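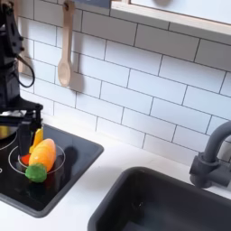 Chapter 4
The Operator's Job After Automation

4.1 Tasks and jobs

A job is a bundle of tasks. When a machine is brought into a workplace, it takes over some of the tasks in the bundle and leaves the others, and it usually adds new ones. The worker's title may stay the same through all of this. For that reason, a job title is a poor unit of analysis, and this chapter works at the level of the task.

Consider the test kitchen at Clarnetti, a maker of children's play furniture. Before the change, product handlers set out toy pots, blocks, and vegetables on each play kitchen, moved them between stations, and recorded any part that tipped, stuck, or failed to fit. One handler covered one bench. Under the Skandance program, an arm with a two-finger gripper was assigned the moving. The handlers kept the setting out and the recording.
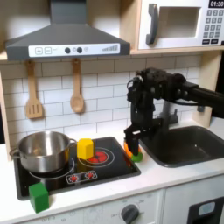

The division looks simple on paper. In practice the setting out became more exacting. A person picks up a toy carrot at any angle without thinking about it. An arm has a limited set of approaches, and an object placed next to a faucet or under the lip of a pot may not be reachable by any of them. Handlers at Clarnetti had to learn where the arm could go, and their written instructions grew from 2 pages to 10.

4.2 Residual tasks

The tasks left to people after automation are called residual tasks. They fall into two groups. Planned residual tasks are assigned in the design, such as loading, inspection, and cleaning. Unplanned residual tasks appear in use: freeing a wedged part, restarting a stopped cycle, deciding whether a poor grasp counts as a fault. The second group is seldom included in staffing estimates.
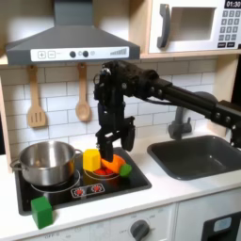

Figure 4.1 Gripper above the cooktop, with one finger touching the toy carrot.

Hodoroagă's rule of thumb for estimating unplanned work is to log every intervention over 100 cycles before any shift plan is written. At the Wedel site the plan was written first. Handlers there were given two benches each, and when both arms stopped together, one bench waited. The plan was revised in December.

4.3 Skill and pay grade

Residual tasks may call for more skill than the original job, or less. Watching a cycle that seldom fails takes little training but steady attention. Diagnosing a failed cycle takes knowledge of both the product and the machine. If both tasks fall to one person, the pay grade should be set by the harder one. Section 4.4 gives a method for ranking them.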